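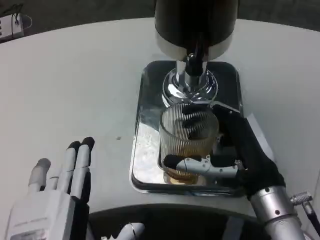 One reader of the first release wrote in to ask why a recipe for six people called for 40 lemons, and fair enough, that was my typo. It's fixed now, along with a pile of other slips, so please grab the new copy of Skandingate if you have the old one!

Skandingate - home drink recipes, plain text

What's in it
127 recipes for lemonades, iced teas, shrubs and syrups, one per line in drinks.csv. I typed them up from my own notebooks over a long winter (my handwriting is awful, so expect a few odd spellings).

Columns
name, serves, sugar_grams, minutes, notes. Sugar is always in grams, even where I first wrote cups. The sweetest one is a ginger syrup at 400 grams, and yes, you're meant to dilute it.

Known problems
The minutes column leaves out chilling time. Some notes just say "good" - sorry, I was thirsty. Mint and spearmint are mixed up in places, and I haven't sorted that out yet.

License
Use it however you like. If you print it, a mention of Skandingate would make my day.

Next update should be in September, with the hot drinks added.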